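Sketville Home and Table forum > Kitchen and dining > Laying a place on a tray

plumstone
2018-10-18
We've gone over to eating off trays at the wooden table, because the top marks if you so much as look at it. I bought a black tray, a black plate and an amber glass in August and I still can't settle on how to lay it. Plate on the right with the glass behind it, fork and spoon off the tray altogether. My other half wants everything on the tray or there's no point having one.
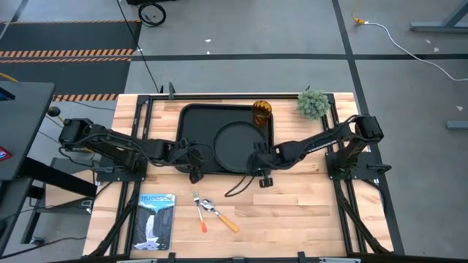
The cutlery is the orange-handled stuff from Chornovol. I like it against the black, but the spoon handle is fairly thick and the two of them next to a plate take up more room than you'd think. The book lives on the table and I'm not moving it.

Posts: 25

oatsandends
Cutlery on the tray. If you have to carry it separately you may as well use a placemat. Move the plate to the middle, fork left, spoon right, glass top right. Done.

tilbrook_lane
Disagree with the above. On a tray with a rim the handles end up propped on the edge and the fork rocks. I leave mine on the table and have done for years. How wide is the tray inside the rim?

plumstone
397 mm by 319 mm on the label, but I think that's the outside. I haven't measured the flat part.

oatsandends
Then there's room. Mine is smaller and takes a dinner plate and a knife and fork.

gravyboat50
Black on black would bother me more than where the fork goes. I had the Skastum set and gave it away, as I could never see where the plate stopped and the tray started in the evening with the lamp on.

plumstone
It doesn't bother me in daylight. Evenings are a bit gloomy, I'll give you that.

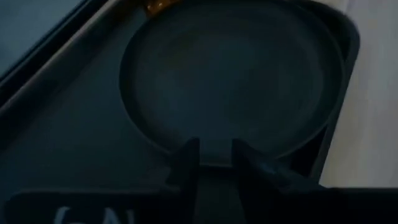
Dark grey on dark grey, with a bit of orange at the top.

gravyboat50
Yes, that's what I mean. Get a white plate.

tilbrook_lane
Or a cream one. There's a shop in Vorkbridge that does seconds for next to nothing.

plumstone
I'm not buying another plate. Back to the cutlery please. I do tend to put the fork and spoon down in a heap beside the tray and sort them out when I sit down.

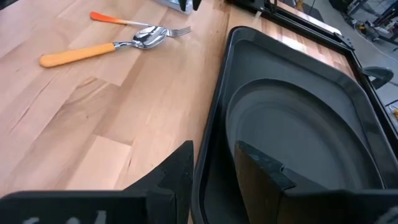
If I go with oatsandends' way, does the spoon go to the right of the plate or across the top? We mostly have stew or pasta, so both get used.

oatsandends
Right of the plate. Across the top is for pudding.

tilbrook_lane
Across the top is fine if the glass moves over. I still say leave them on the table.

plumstone
I'll try it on the tray for a week. If the fork rocks it's coming off again.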